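The Inspection of Entry 13

Last updated: January

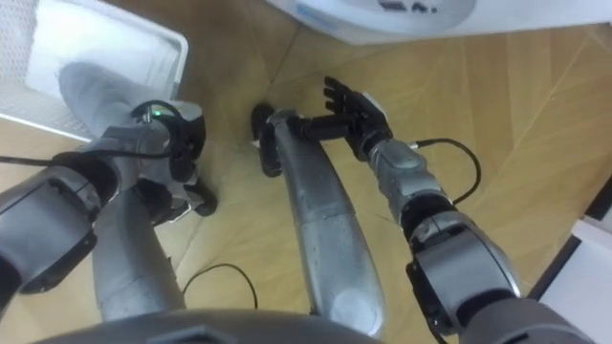 Entry 13 on the workshop floor, right hand open.

The Regulations of the Pretivero Student Automation Competition required every entry to be inspected in the presence of its makers. The inspection was set for four in the afternoon. The makers of Entry 13, who had called their machine Nona, arrived an hour early and stood along the wall in order of height, although the Regulations did not ask for this.

The Inspector came from the Baloyi Technical Institute and carried the long form, which ran to 12 sections. The first concerned the floor. She looked at the boards, wrote the word "wood," and turned the page.

"Section two," she said. "Cables."

The student responsible for cables stepped forward. He explained that each wrist had been given enough slack for the hand to turn without strain. He had prepared a longer statement, but the Inspector was already looking at the left wrist, where a small green light was showing.

"And the shell of the leg is scuffed," she said.

"Yes, ma'am. Those marks are recorded in the log."

The log was produced. It contained 400 entries in several kinds of handwriting. Most were brief: Fell. Fell again. Stood until lunch. One page, near the middle, had been used to settle a dispute about whose turn it was to sweep. The Inspector read this page with the same attention as the others and initialed it at the bottom.

Sections three through 11 were completed without remark. The club had been granted 2000 crowns by the Plostemora Fund, and every receipt was in its proper envelope, including one for sandwiches, which was disallowed.

The last section was titled "Response to a Person." The Inspector read the instruction aloud. The entry was to extend an open hand and hold it there until the person withdrew. No maker was to speak or touch the controls during this time.

The command was given. The right hand rose and the black fingers spread. The Inspector removed her glove, considered the form for a moment, and placed her palm against the machine's. The students had practiced this many times among themselves, usually while laughing. They did not laugh now. The clock over the door moved on by one minute, then another. The Regulations did not state how long a person might take, and the Inspector appeared to know this.

When she finally stepped back, the hand stayed where it was.

"It does not lower?" she asked.

The student responsible for motion consulted the others by looking at them. "We never wrote that part," she said. "The rule only says to hold it out."

The Inspector reviewed the wording of the section twice. She marked the box for "Satisfactory" and, in the space provided for comments, wrote a line that she did not show them. Then she put her glove back on and asked where she might find Entry 12.

Related
The Weighing of Entry 7
Minutes of the Robotics Club, Spring Term
A Notice Concerning the Workshop Key

Copyright Pretivero Student Review. All rights reserved. Back to top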